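Hand gripper upkeep: minutes of the maintenance meeting
Flovov, workshop room, July 16, 2025
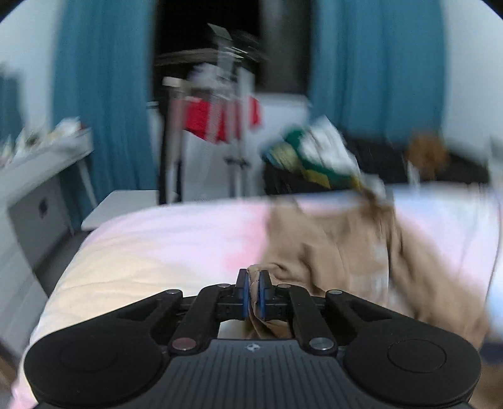 Present: workshop (2), home recording team, software, stores. Apologies from Choi, who supply our replacement pads and will send written comments.

1. Minutes of the last meeting
Agreed with one correction. The spare rail is held at Bistusside and should be taken off the workshop stock list.

2. Finger pads
The recording team said the blue pads hold bunched fabric well, and folding and picking up clothes on beds is going without trouble. Thick knitwear is harder on the pads than cotton sheets. Two grippers came back with the lower corner of one pad lifting. The workshop cleaned off the old glue and bonded new pads, left them clamped overnight and returned them to use.

It was agreed that pads are to be changed in pairs, even where only one has lifted. A single new pad sits slightly proud of the old one and the fingers then close off centre. Stores has 16 pads left and will order 100 from Choi.

Lint is to be brushed off the pads at the end of each session. No solvent on the rubber, please. A damp cloth is enough.

3. Linkage
There was a discussion about play in the arms. Gripper 7 had noticeable side movement at the fingertips. The workshop found one of the lower pivots slack, tightened it and checked that the arms still opened freely under their own spring. The other pivots were left alone.

The recording team asked whether they could do this themselves on site. The workshop would prefer not, as an overtightened pivot makes the fingers close late and the fault is hard to spot in the recordings. Anyone who feels play should put a tag on the gripper and use the spare. Loose threads caught round a pivot can be pulled out on site with tweezers, with the fingers open.

Oil: dry lubricant only, applied in the workshop. Somebody has been using ordinary machine oil, which marked a customer's bedding. The can has been removed from the travel case.

4. Camera mount and lens
Software reported that fast sideways movements are still giving smeared backgrounds in evening recordings. The mount was checked for looseness on all units and none was found. Exposure settings will be looked at before any change is made to the mount. Until then operators are asked to put the main room light on after dark and to slow down between one item and the next.

Hosow has offered a stiffer bracket on trial. Left until the exposure check is finished.

5. Calibration after repair
Any gripper that has had pads or pivots touched must be recalibrated before it goes out. Open fully, close fully on nothing, close on the gauge block, then save. The workshop will write the date on the label inside the case lid. Two units went out last month with the old values and the opening widths from those sessions need correcting. Software has the list.

6. Actions
Stores: order pads from Choi; move the spare rail to the Bistusside list.
Workshop: recheck gripper 7 after a week in use; fit tweezers and a soft brush in each travel case.
Software: exposure check in a dim room; correct the opening widths.
Recording team: tag faulty units, with a note of what was being handled at the time.

7. Any other business
The full strip-down of all units stays booked for December. The recording team asked for it to be done in two batches so that work can carry on. Workshop to see if there is bench space.

Next meeting to be arranged once the exposure results are in.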